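About us

Dirnside is a cloth laundering and supply firm. We wash, dry, sort, fold and pack cleaning cloths for schools, surgeries, offices, cafes and small hotels. We also sell new cloths, and we take back worn ones when they are no longer fit for use. We don't do bed linen, uniforms or table linen, although we are asked most weeks and can usually suggest a firm that does.

The business was started by Ataberk Saraç, who had spent some years managing cleaning contracts and was tired of throwing cloths away. At that time most of his sites bought the cheapest cloths they could find, used them until they smelt, and put them in the bin. He bought a second-hand washing machine and a dryer, rented a unit on the Ellwood estate, and began collecting from his own sites twice a week. Other cleaning firms asked to join in. We still have the unit, together with the one next door.

We now look after 221 customers. The smallest is a dentist with two treatment rooms and the largest is a group of schools. Each customer has a bag number, and the same number goes on the collection sheet, the wash record and the packing slip.

What we wash

Most of what comes through the door is microfibre and looped cotton. Microfibre is used for glass, desks, taps and worktops. Looped cotton is used for heavier jobs and for mopping up. We wash the two separately, as microfibre picks up lint from cotton and then leaves it on the next window it touches. We don't use fabric softener on either. It coats the fibres and the cloth stops taking up water.

Colour matters to our customers more than it does to us. Many of them give each colour its own area, so that a cloth used in a washroom doesn't end up in a kitchen. Not everyone uses the same system. One school has yellow for classrooms, and the surgery down the road has yellow for something else. We go by the sheet that each customer fills in when they join, and we keep a copy of it at the sorting bench.

Sorting and folding

After drying, the cloths go to the tables. Each one is opened out flat and checked on both sides. We look at the hem first, then the corners, then the middle. A cloth with a sound hem and a few faint marks is passed. A cloth with a pulled hem is put aside for trimming or for rags, depending on how far it has gone. White cloths that have turned grey are still good for floors and skirting boards, and we ask customers whether they want them back or would like them replaced.

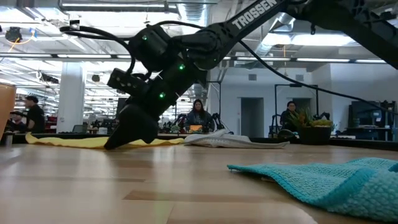

Yellow, white and teal cloths on the table.

Our standard fold is in half, in half again, and then once more for the larger sizes. This gives a pad that fits the hand and can be turned as each face gets dirty, which means eight clean faces from a cloth folded three times if the cleaner opens it out and refolds it. Some customers like their cloths rolled for use in a caddy, and a few ask for them flat. Please tell us on the joining sheet. We can change it later, but it helps to have it right before the first delivery.

Cloths are packed by colour, never mixed in one bundle. A bundle has a paper band with the colour and the bag number written on it. We stopped using plastic sleeves when we moved to the larger unit. The paper band goes in with ordinary paper recycling.

The tables

We are particular about the tables. When we took on the second unit we had steel ones, which were easy to wipe but cold to stand at in winter, and thin cloths slid about on them. We changed to wood and have kept to it since. A wooden top is kinder to the hands over a long shift, and a pale surface makes it easy to see threads, grit and bits of lint that have come off in the dryer.

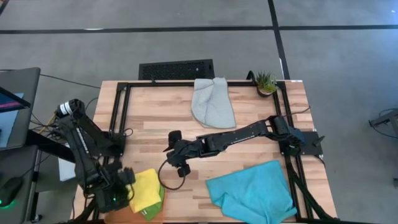
Tops are wiped down between colours and again at the end of the shift. They are oiled every January, when the schools are on light orders and we can spare the room. Anything that is not a cloth stays off the working part of the table. Drinks are kept in the kitchen. Pens go on the shelf, after an episode with a leaking biro and a full load of whites.

Floors are kept clear for the trolleys. Clean trolleys come in by one door and soiled bags by the other, and the two don't cross. The sorting room is open to customers who would like to see how their cloths are handled. Ring the office first so that we can agree a time.

The cloths we sell

Our own range is called Pridilis. There are two weights. The lighter one is for glass and polished surfaces and has a close, flat weave. The heavier one has a looped face and is meant for kitchens, washrooms and general cleaning. Both come in the usual colours and both have a stitched hem, which lasts longer in the wash than a cut edge.

We try out any new cloth before it goes on the list. It is washed and dried with ordinary loads, used on our own floors and windows, and looked over each time for loose loops, shrinking and loss of colour. Bright greens and oranges are washed on their own for the first few cycles.

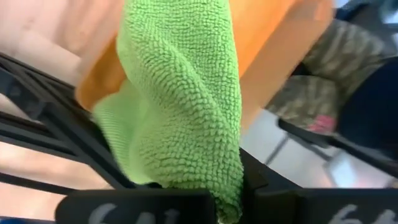
A looped cloth should be picked up by the middle and shaken once to open it. Pulling at one corner stretches the hem, and a cloth with a stretched hem never folds square again. Wringing is fine. Leaving a cloth wrung up overnight in a bucket is not, and most of the smell that customers ask us about starts there. Hang used cloths over the side of the bag if collection is more than a day off.

Worn cloths

Cloths that fail the check are cut into rags and sold by the sack to garages and workshops through Govov, a rag merchant we have dealt with for years. Last year we sent them 246 sacks.

Working with us

New customers start with a trial of two collections. There is no charge for bags. Tell us how many rooms you clean, which colours you use and where the bags can be left, and we will send a price by return. Orders for new cloths can go out with your next delivery.

The office is open from eight until four. The telephone extension for collections is 3164.

Page last updated 17 July 2026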